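Zuleck 双臂工作站用户手册
第四章 用遥操作教它整理台历
更新日期:2025年10月14日

前面三章都在接线、拧螺丝、跑自检,辛苦了!从这一章开始,终于轮到您用自己的手带着两条机械臂干活。台历是我们很喜欢的入门任务:它有翻页,有线圈,有底座,平放、斜放、侧着放都各有各的抓法,练上一阵子,您对夹爪的手感会突飞猛进。

本章默认您已经装好 Prulby 录制软件,主手和从臂的零位也校准过。还没做的话请先回到第三章,跳过校准直接录,后面的数据基本都得重来。

4.1 开始之前

请准备:
几本台历,颜色最好有重复的,也有不重复的;
一两件与任务无关的小工具,例如螺丝刀;
一个体积较大、不会轻易被推动的物件,例如工具箱;
一块擦镜头的软布。

小工具和工具箱属于“干扰物”,Ditemow 任务包从七月那一版起就要求带上。模型见过杂乱的桌面,以后换个摆法才不至于慌张,所以桌面不用收拾得太漂亮。

小心:遥操作期间,任何人的手都不得伸进工作区。需要挪动物品时,先踩下暂停踏板,确认两臂都已锁定再伸手。

4.2 布置桌面

1. 擦净顶部相机和两个腕部相机的镜头。指纹在预览窗口里不太显眼,放大以后却是一片雾。

2. 把工具箱靠后墙放好。整个录制批次里它都待在那儿,位置不用每条都换。

3. 把台历散放在桌面中部,角度随意,允许互相压住一角。两臂都够得着的区域多放一些,只有单臂够得着的地方也要放到。别摆成整齐的一排,那样学出来的动作会很死板。

4. 把螺丝刀放在靠侧墙的地方,刀杆朝向每次可以不同。

5. 打开 Prulby,在“连接”页填入端口 2884,点“配对”。两条从臂会缓慢移动到主手当前的姿态,这时请握稳主手,不要急着动。

6. 检查顶部视角。两只夹爪、全部台历和工具箱都应当落在取景范围内。下面这种布置就很合适,台历封面上的大号“2026”还能帮您一眼看出每本的朝向。
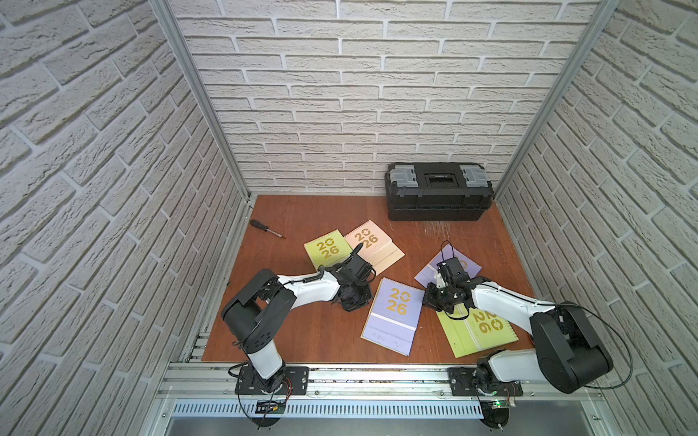
7. 在“任务描述”栏写一句话,说明这一条要做什么,例如“左臂扶住,右臂把黄绿色台历移到工具箱前”。句子要具体,写清楚用哪条臂、动哪一本。只写“整理桌面”的话,后期标注会让您非常头疼。

注意:同色台历不止一本时,请加上位置,例如“靠右的那本淡紫色台历”。左右一律以顶部画面为准。

4.3 第一次带着它动

好玩的部分来了!第一次上手的人常常忍不住一直盯着从臂看,这很正常,但请尽量把注意力分一半给腕部画面。台历很薄,从远处看夹爪好像已经对准了,切到腕部相机往往还差一截。

8. 选一条臂,从悬停高度开始,把夹爪移到台历旁边的空桌面上方。先别去碰台历,用主手前后左右各走一小段,体会一下延迟和比例。

9. 合拢夹爪,慢慢下降,同时观察夹爪在桌面上的影子。指尖越低,指尖和影子的距离越近,这是判断高度最直观的办法,比看数值快得多。影子随灯光方向变化,换了灯位请重新练一遍。

10. 停在桌面上方不远处,保持 2 秒。画面里的指尖如果抖动明显,请把主手阻尼调高一档,再重复上一步。

11. 看清台历的纸叠边缘在哪一侧。翻页层层叠着,边缘是一条带细纹的厚边,和平整的底板有明显区别。夹的时候要把整叠连同底板一起夹住,只夹到最上面那页,抬起来就会变成翻页动作。翻页也是很棒的任务,不过它放在第六章。

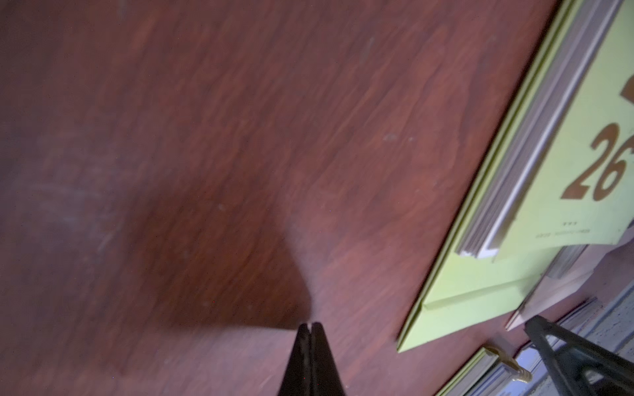 12. 张开夹爪,开口略大于台历厚度,从线圈的对侧接近。线圈一侧容易挂住指尖,初学阶段请尽量避开。

13. 一根手指贴近桌面伸到底板下沿,另一根从上方压下。感觉到主手传来轻微阻力就停,不必捏到底。

14. 先抬起一点点,确认台历跟着走,再平移。台历太沉或者角度别扭时,让另一条臂过来扶住一角,双臂配合的示教特别珍贵,录到了别删。

小心:指尖压住桌面时不要横向拖动。桌面会留下细密的划痕,夹爪护套也磨得快。确实压住了,就先垂直抬起,再重新接近。

4.4 正式录制

练到手不发僵,就可以录了。我们建议每种摆法录 8 条,然后停下来重新打散台历。一口气把同一种摆法录上几十条,数量很可观,模型学到的东西却很少。

15. 把两条臂带回起始姿态,大致悬在桌面中部上方,夹爪张开。

16. 踩一下录制踏板,听到提示音后再动。Prulby 以每秒 30 帧同步保存所有相机画面和关节角度,您只管专心操作。

17. 按任务描述完成动作。中途夹空了不要紧,退开一点重来,把补救的过程也录进去。我们自己录的很多好数据里都有这么一次小失误,能从失误里爬出来的示范非常有用!

18. 动作完成后松开夹爪,垂直退离台历,再踩一下踏板结束。松开以后立刻斜着抽走,容易把刚放好的台历又带歪。

19. 在弹出的窗口里选择“保留”或“丢弃”。下列情况请丢弃:手进了工作区;任一相机掉线;实际动的台历与任务描述不符。

20. 踩暂停踏板,两臂锁定后重新摆放。可以添一本台历,可以拿走一本,也可以再放一把不同颜色手柄的螺丝刀。只要描述跟着改,怎么换都行。

注意:两臂同时伸向中部时,请约定先后。本手册采用“先到先做,后到者悬停”的规则,后到的那只夹爪停在别的台历上方等待即可。Prulby 的碰撞提醒默认开启,它只管臂与臂之间的距离,不管臂与台历之间的距离。

4.5 抽查您的录制

21. 每批结束后打开回放,把顶部画面和两路腕部画面并排播放。先看时间是否对齐:指尖接触台历的那一刻,几路画面应当一致。

22. 在顶部画面里找一找被机械臂挡住的台历。前臂较长,伸到中部时总会盖住一些东西,这时腕部视角就派上了大用场。被遮住的台历如果恰好是目标,请确认至少有一路腕部画面看得到它。

23. 核对干扰物。螺丝刀分别靠着两侧,工具箱仍在后方,这样的画面就符合 Ditemow 任务包的要求。
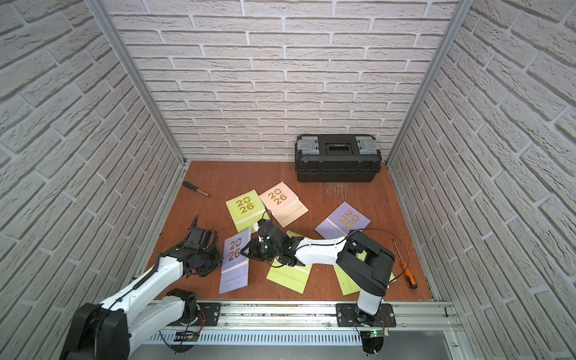
有用户来信问,任务里明明只动台历,为什么不干脆把螺丝刀都收走,那样录起来顺手多了,夹爪也不用绕路。信里还提到,Sutherland 那边的培训教材是先用空桌面录一轮,之后才加干扰物,想知道两种做法能不能混着用。

可以混用,而且我们很赞成!先录一轮只有台历的,您的手会更放松,动作也更流畅。请在 Prulby 里给两轮分别打上“简洁”和“杂乱”标签,训练时就能自由调配比例。只是交付 Ditemow 任务包时,“杂乱”那一轮不可省略。

4.6 常见问题

主手在动,从臂不动。
检查录制踏板旁的使能开关,再看“连接”页是否显示已配对。重新配对前,把主手摆到接近从臂当前姿态的位置。

夹爪总是把台历推走。
多半是接近高度偏高,下面那根手指顶到了侧边。退开,降低一点,从对角方向再试。

腕部画面在快速移动时发糊。
放慢平移速度,或者在“相机”页缩短曝光时间,并相应补一点光。轻微的模糊不影响使用。

回放时两路腕部画面左右颠倒。
在“相机”页点“交换左右”,然后重录最近一批。已保存的数据不会自动更正。

全部检查通过后,点“提交批次”,软件会生成一个批次编号,请抄在记录表上。下一章讲如何用这批数据训练出第一个会自己动手的策略。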